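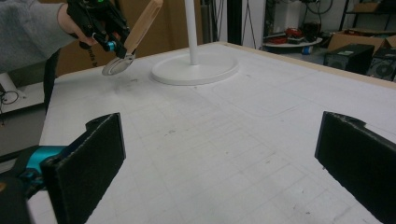

Kekberg is the hand-held gripper I've been building at the Braswood shared workshop, and as of today, March 10, 2022, the plans are free for anyone who wants to make one! I'm Dzintra Ramanauskas, and I started this at my kitchen table before the metal filings got me moved out (fair enough). You hold it, you squeeze, the fingers close. Our favorite test piece is a pizza cutter with a plain wooden handle, and a small green light near the top of the gripper shows up nicely in a dim corner of the shop.

The plans cover 2 finger styles, and the parts for one gripper cost me $194, with screws. Kamil Koubek drew the joints and then redrew them when I complained — thank you, Kamil. "I still want a stiffer spring," he says, and he's working on one now.

We'd love to see what you make. Members can come by the Braswood bench and try one before they order anything, and Hjørdis Lindholm will run a build night in June if enough people sign up. Bring your own screwdrivers, ours wander off.

Press and sign-ups: ask for Dzintra at the Braswood front desk.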